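Gorside is a management simulation video game developed by the studio Sokex and published by Majimbun. The player is responsible for a harbour town built on an artificial island, and must keep its workshops, ferries and housing in operation through each winter.

Gameplay

The campaign has 62 missions, which are divided among four districts. Every district has its own colour of map and its own rules for trade. A town can hold up to 332 residents, and each resident needs food, work and a place to sleep. When morale falls under 60, residents begin to leave by ferry.

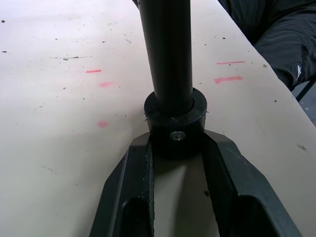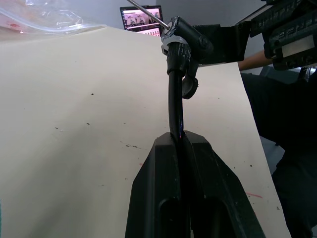 A black pole in its collar (first) and a black cable between gripper fingers (second).

Development

The lead designer was Yuxi Luo, and the music was composed by Peiyu Duan. The project had the working title Culham, and this name is still used for the first district. The release was planned for November, but the studio delayed it in order to rewrite the pathfinding of the ferries.

Release

The game was released for home computers on Aug 3, 2025. A later update added a free building mode with 100 extra structures, and corrected an error in which saved games lost their harbour licences.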